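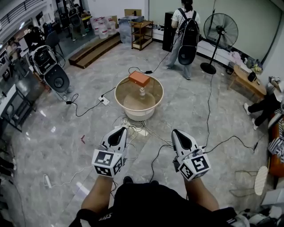 **From:** Tanko Tijani
**To:** grurnitside-rooms list
**Date:** 28 September 2019
**Subject:** Re: floor stuff, basin, jugs

Quick one before I run for the bus. Answers under yours.

> Can whoever is last out please get the basin off the floor. It has been sitting in the middle of the room with water in it and the cables are right in front of it. The power strip is next to it too. I don't want to be the one who kicks it over. Also what is the plan for the orange box and the little bottle?

Agree on the basin. Order please:

1. power strip off at the wall, then move it. Not the other way round
2. orange box off the rim, bottle out
3. two people carry the basin if it's more than a third full. Sink, not the plant pots

Box and bottle go on the wooden cart. There's space on it, it only has a few small things on the shelves. Dry the bottle first or it leaves a ring.

Cables -- white ones and black ones in separate coils, velcro not tape. There are a couple of those little black adapters lying around on the floor too, one behind the basin, one over by the strip. Label them before they go anywhere, we lost one in August and Kumarasinghe wanted 62 dollars for a new one.

> Are the big water jugs staying by the back wall? And can the wooden step go?

Jugs stay. Grasar collects empties only, and they want them all in one spot, so next to the bin is fine. Please dont stack anything on top of them. The step stays as well, people use it for the high cupboard in 631. If it's in your way slide it along the wall but not in front of the door.

Plastic bin: the cardboard box on its lid needs to come off and get flattened if it's empty. If not, write on it what's in it. Marker is in the desk drawer, the left one.

> Is it OK to mop with the usual stuff?

Plain warm water. The Treller cleaner left streaks all over the gray floor last time and it took me an hour to get them off. Theres a red mark on the floor left of the cables, leave that alone until I've had a look.

Back Monday, around 5. Key is in the usual place

Tanko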